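Spent most of the past month cutting our grocery bill after the March statement came in at $1,035 for two adults and a kid. A few people asked how it went, so I'm putting it all in one place.

First thing I did was keep every receipt. I didn't change how we shopped, I just wrote it all down at the kitchen table at night. Dull, but I'd been guessing wrong. I thought it was meat. Meat was fine.

It was the small trips. Milk run, come home with $38 of stuff. We did 14 of those in the month. Some were after swimming, when everyone's starving and the shop is right there.

So now there's one big shop and one top-up. The list lives on the fridge and if it isn't on the list it waits. Tâm Lâm hates this rule and has started writing "surprise" on the list.

Second biggest thing was snacks. Single-serve bags mostly, for lunchboxes and the car. Per 100 grams they cost far more than the same thing in a big bag. I'd never looked at the little unit price on the shelf tag before.
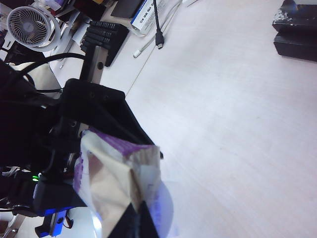 Snacks, the crinkly purple and cream bag.

We didn't cut snacks out. I buy the large bags and split them into small containers when I unpack the shopping. Takes ten minutes. The rule is you take a container, you don't take the bag.

Popcorn kernels are the best value of anything I tried. A bag lasted us weeks. Put them in a pot with a lid and a bit of oil, salt at the end. Hạnh Đỗ puts soy sauce powder on hers and I've now bought some, so there goes part of the saving.

Muesli bars I gave up on making. Three batches. The first fell apart, the second was a brick, the third was fine but used $11 of nuts. Back to the shop ones when they're on special.

Frozen veg has been good. Peas, corn, spinach. We were throwing out half a bag of fresh spinach every week and I'd stopped noticing.

Huệ Tôn asked about store loyalty cards. I have one. Over almost 400 days I've collected 2,926 points, and that gets me less than I hoped. I still scan it but I wouldn't pick a shop for it.

Things I didn't touch: coffee, decent rice, fish sauce, the good butter. I tried a cheaper fish sauce years ago and don't need to do it again.

Haven't added up the new month yet, there's still a top-up to go. It'll be lower. I'll post the number when I have it, and Oanh Hầu's lentil soup recipe if she says I can share it.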